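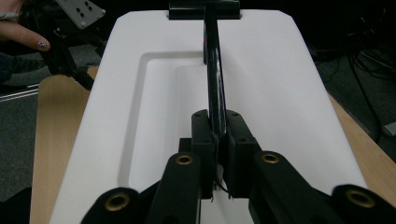

The case for the boring spare part

Filed under: Opinion / Home & Work

My dishwasher stopped draining in October. The fault was a clip, a bit of plastic the size of a thumbnail that holds the drain hose to the pump. The machine was six years old and otherwise fine. The maker, Drovon, does not sell the clip. It sells the pump assembly, which has the clip on it, and the pump assembly costs more than I would pay for a used dishwasher of the same model.

I think companies that sell household machines should have to sell the small parts separately, at a fair price, for as long as the machine can reasonably be expected to last. I don't think this is a radical idea. It was normal practice when my parents bought their first washer.

Most of the public argument about repair is about phones and tractors. Those matter, but they pull the discussion toward software locks and special screws. The more common problem is duller. A hinge cracks, a knob splits, a seal goes hard, and the part is either gone from the catalog or sold only as a piece of something much bigger. No lock is involved. The owner knows what is wrong and has the screwdriver to fix it.

Ataberk Ekinci has run an appliance repair shop in Grommont for most of his working life. I asked him how many of the machines he turns away are really beyond repair. He keeps a notebook, so he could answer. Over the past few years he has written down 400 jobs he refused, and the largest group by far was machines that needed one small part he could not buy. He didn't seem angry about it. He said he charges less for bad news than he used to.

Manufacturers make three arguments against selling small parts. The first is storage. A company with a wide range might have 2,000 different clips, caps and brackets, and keeping them on shelves costs money. I accept that. But these same companies already keep the large assemblies on shelves, and a box of clips takes up less room than one pump. If they don't want to stock them, they could publish the drawings and let someone else do it. A small machine shop can cut a bracket or a cover plate in an afternoon if it has the measurements.

The second argument is safety. An owner who fits a part badly might flood a kitchen. This is true, and it is also true of garden hoses. Gas fittings and high-voltage parts can be kept for licensed trades. A drawer runner does not need that kind of care.

The third argument is that customers don't want to repair things. I find this one the weakest. Didwood, the furniture company, began selling individual shelf pegs and door hinges two years ago, after years of sending people to a phone line. The page for them is plain and hard to find, and the hinges are still often out of stock.

There is a cost to all this, and I would rather pay it openly. If a company has to support a machine for fifteen years, the machine will probably be a little more expensive. People on tight budgets will notice. But they are also the people hurt most when a cheap machine has to be replaced early, and they are paying now, only later and in a larger amount.

As for my dishwasher, a neighbor's son, Żak, made me a clip out of a cut-down hose clamp and a piece of rubber. It took him two tries. I have written to Drovon twice asking for the dimensions of the original and have received a discount code for a new machine.

Posted 01/06/2022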